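2024-08-30 - Sinislow has released a revised bench guide for fitting and checking USB-A connections on shared workstations. The guide applies to repair shops, school labs and offices where multi-port hubs are plugged and unplugged many times a day.

The text was prepared by Séverine Bailly and Riaan Kekana. It replaces the March edition and runs to 19 pages. The main change is a section on holding the hub still during insertion. A review of 3776 service records showed that most damaged ports came from hubs left free to move on the bench.

"A plug should enter level and straight," said Bailly. "If the hub shifts, the load goes into the contacts."

The guide sets out two checks before insertion:

- Confirm that the plug is level with the chosen row of ports.
- Confirm that the hub is clamped and does not rock under light hand pressure.

A black multi-port hub held in a vise, with a USB-A plug a short distance from it and level with the lower row of ports:
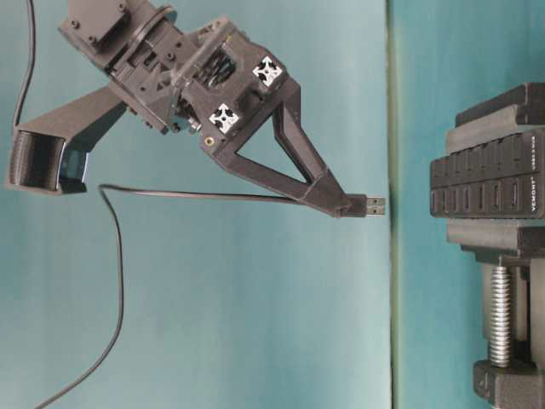
## Availability and contact

The guide is available from Sinislow on request, in print or as a file. Press inquiries go to Shamim Ansari, Sinislow technical publications.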